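Teleop demos for a shelf stacking task: how much should the operator correct mid-grasp?

Posted in Robot Teaching – Data and Demos
Viewed 330 times

I'm recording demonstrations for a two-arm task where cans have to be picked off the table and stood up on a raised shelf at the back. One operator drives both arms by remote control. The wrist view is soft, so when two cans are near each other it is hard to judge where the fingertips are.
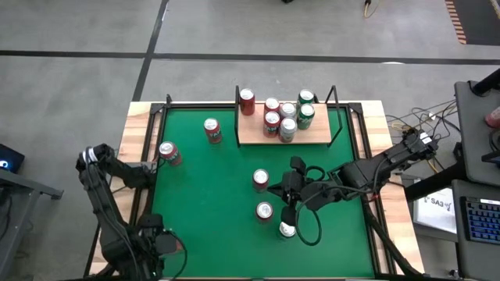
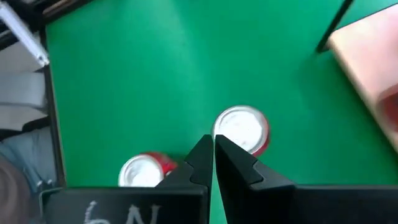
Photos: Flerkex

I have 129 episodes so far. The trained policy gets to the right can most of the time, then hovers over it and shifts left and right before closing. Sometimes it never closes. When I play back the demos I can see the operators doing the same thing, because they nudge the gripper several times before they commit. So my guess is that the policy is copying the hesitation.

Two things I would like to know. Should I throw out the episodes with a lot of nudging, or keep them as examples of recovery? And would it be better to move the arm by hand for the grasp part and use remote control only for the placing? The arms can be put in a free-drive mode but they are heavy to push around, and the cables get in the way.

– Flerkex

Zarei
Accepted by the poster

Keep some, drop some. There is a difference between a correction and dithering. A correction is when the gripper comes in wrong, the operator backs off, lines up again and grasps. That is useful. Dithering is when the gripper is already in a good spot and the operator keeps moving it because they can't tell. The policy has no way of knowing the second kind was not needed.

What I did on a similar task was go through every episode and mark the time from the fingers reaching can height to the gripper closing. On my set, 53 episodes had a long pause there. I cut the pause out of the ones where nothing else was happening and deleted the ones where the operator wandered. After retraining, the hovering was mostly gone. I didn't collect anything new for that run.

Then fix the cause. If the operator is working from the wrist view alone, give them the overhead view as well, on a second screen at the same height. Have them practice until they can do the grasp in one motion before you start saving anything. Our new operators do 60 practice picks first. It's dull but it pays off.

Also check that your delay between the controller and the arm is steady. If it jumps, people will overshoot and correct no matter how good they are.

On hand guiding, I would not mix the two in one data set. The speeds come out different and your hands and arms end up in the camera views, which the policy will never see at run time.

Dranudeck

just collect more data. 129 is not a lot for two arms

Siamak Asadi

I agree with Zarei about not mixing, but hand guiding is still worth an afternoon. Use it to find good approach angles, write those down, and show them to whoever drives the arms. For cans I prefer coming straight down with the fingers open on either side, and I go for the outer can first when two are close together. If the operators all use the same order, the policy has less to sort out.

One more thing. Vary the start positions on purpose. Operators tend to put the cans back in the same few places between episodes, and then the policy looks fine until someone else sets up the table.

Comments on this answer

Flerkex: We had no rule for which can to take first. Each operator picked their own. I'll write one up and redo a batch.

Carkberg: Does the order matter if the cans are far apart?

Siamak Asadi: Less, but I would still fix it. Left arm takes the left side, right arm takes the right side, and decide ahead of time who gets the middle.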